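Toy bin floor all scuffed, worth fixing?

flynn_ngata
Gray metal bin, floor is worn cloudy. Deker sells a liner for 63 bucks. Anyone tried it?

Mernstead4
63 for a mat? Pass. Scuffs don't hurt plastic cups and bowls.

tuhiwai_jo
Disagree - mine left gray marks on the light toys within 2 months.

Mernstead4
Marks from the metal, or just dirt? I'd wipe one before buying anything.

flynn_ngata
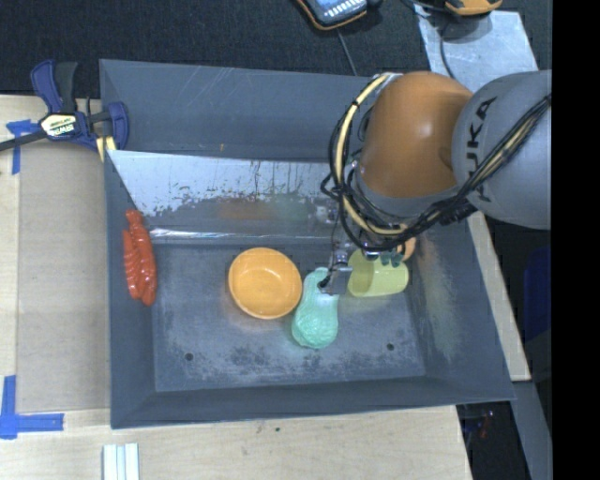
What do I wipe it with? Dish soap and a damp rag, then dry the bin before the toys go back.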